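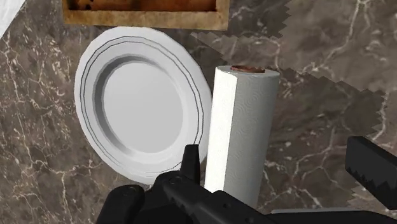 Shota Sugawara told the council meeting in Vadton that he does not want a new kitchen bench if the price of it is the health of the person who cuts it. His remark came near the end of a long evening, when the councillors discussed if the town should stop buying engineered stone for its own buildings, and also stop accepting second-hand slabs at the Giloto reuse yard.

The motion was passed after a short debate. From October, the town will not order engineered stone for any public kitchen, washroom or reception desk, and contractors will have to write in their quotation what material they intend to use and where they will cut it. Stone which is already installed will stay in its place. According to the town's building office, a finished bench does not give a risk in normal use. The risk is in the dust, when the stone is cut, ground or drilled without water and without proper extraction.

Crystalline silica is a natural part of many stones and also of concrete, brick and sand. In engineered stone the content is usually much higher than in natural marble. When the dust is very fine it can go deep into the lungs, and over time it can cause silicosis, a disease that has no cure. Workers can be exposed for years before they notice a cough or become short of breath on the stairs.

The Vadton decision is small compared with national rules, but it was followed with interest by the workshops in the Anunar industrial estate, where 18 people are employed in cutting and polishing. Two of the owners spoke at the meeting. One of them supported the motion and said his shop has already changed to wet cutting for all jobs, also the small ones that are done at the client's home. The other was more critical. He said that porcelain and natural stone also make dust, and that a buyer may now believe that everything which is not engineered stone is safe to cut in the driveway.

This point was taken up by several councillors, and the text was changed before the vote. The first version spoke only about engineered stone. In the final version, any contractor who cuts a hard material for the town must use water or extraction at the tool, and must show that the workers have masks which were fitted to their own face. Dry sweeping of the work area is not permitted. The vacuum cleaner must be of a type made for fine dust, and the waste water may not be led to the street drain.

There was also a question about the costs. The building office estimates that the public kitchens planned for this year will become more expensive by more than 300 dollars each, mostly for transport, as the alternative materials are not kept in stock locally. The largest of them is the kitchen of the Sakai community hall, where the old benches were taken out in the winter and the cooking group has been using a room at the library. The drawings for the hall show natural stone at the serving side and stainless steel behind it. The order has not been placed yet, and the office said it will ask for new prices first.

For householders nothing changes by law with this decision. The town has no power over what people choose for their own homes, and the mayor repeated this when a resident asked if her renovation would need an additional permit. However, the town will print a leaflet with advice, to be given together with the ordinary building papers. It will recommend to have all cut-outs for sinks and taps made in the workshop and not on the site, to ask the installer how the last adjustments will be done, and to keep children and neighbours away while there is any grinding.

The part about the Giloto yard caused the longest discussion. The yard has taken used benchtops for many years and sells them cheaply, often to people who want a surface for a laundry or a potting shed. Most of these pieces must be cut again to fit the new place, and the yard cannot control how the buyer does it. The manager of the yard said she would be sorry to send good slabs to the landfill. It was finally agreed that the yard may sell the slabs it has now until the end of October, with a written warning on each one. After this date it will accept only natural stone, timber, laminate and steel.

The labour office of the region will hold a free evening on dust control for small businesses, limited to 20 places. Registration is at the town hall counter or by telephone. A lung health check for people who have worked with stone is also being prepared, but the clinic could not yet give the day or say if former workers from outside Vadton will be admitted. Persons who have a cough that does not go away and who have worked with stone are asked to speak to their doctor now and to mention the kind of work they did.

The new purchasing rules will be reviewed after 3 years. The full text is available at the town hall and the library.

Published 3 May 2025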